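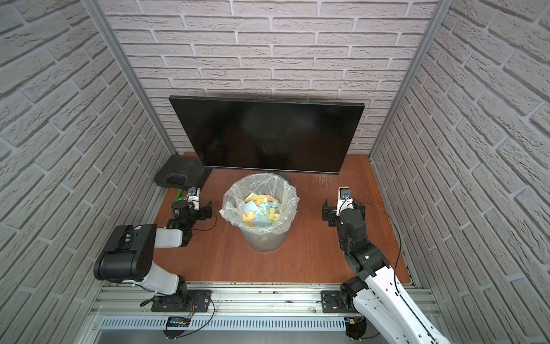
28/10/2018

I slept badly and I am writing this at the kitchen table with the second coffee. Yesterday evening Jozef Verstraete asked me again the question he asks every time we eat together: when will one of your machines clean my house? He has been asking since August. I always give him a long answer and he always looks at his plate before I am at the end of it.

So I try to write a shorter one.

Emptying a wastebasket is a job my nephew could do when he was four. You take the edge of the bag, you pull it up, you close it, you put a new one. I do this at home without looking. For two arms it is a terrible job. The bag is clear and thin, and the bin under it is also something you can partly see through, so where does the bag begin? The rim is folded over and full of creases, and no two times it has the same shape. A gripper with two fingers must find a piece of plastic it can hardly see, hold it and not tear it, and the other one must do the same on the other side. Then there is the paper inside. If you lift one side too fast, the little yellow and pink pieces are all over the table, and you have made a second job.

A bottle is easier. Glass keeps its form. But a bottle lying on its side can roll, and the green one gives me more worry than I expected when I wrote the plan. I wrote "pick up bottle" on one line, as if it was nothing.

Bijan Rashti thinks we should stay with the hard objects until spring. Evelien thinks the opposite, she says a house is mostly soft things: bags, towels, sheets, the sweater on the chair. I believe she is right, but I did not say it in the meeting, and on the way home I was a little ashamed of this.

In the factory at Grorness, where I worked before, the machines were never asked to think about a bag. Every part came in the same position, 16 in a tray, all night long. People visited and said that the robots were so clever. I think the tray was clever. At home there is no tray. My own kitchen is now the proof - one shoe, the mail, half an onion, and a cloth which I could not describe to any computer.

What I will say to Jozef next time: carrying and putting down, partly yes. Cleaning a house, no, not yet, and I would not like to promise him a year. He is almost 80 and his knees are bad, and I know he is not asking only from curiosity. That makes it harder to be exact with him.

I must call him about the soup pot, it is still here. And buy trash bags, the last one went out this morning.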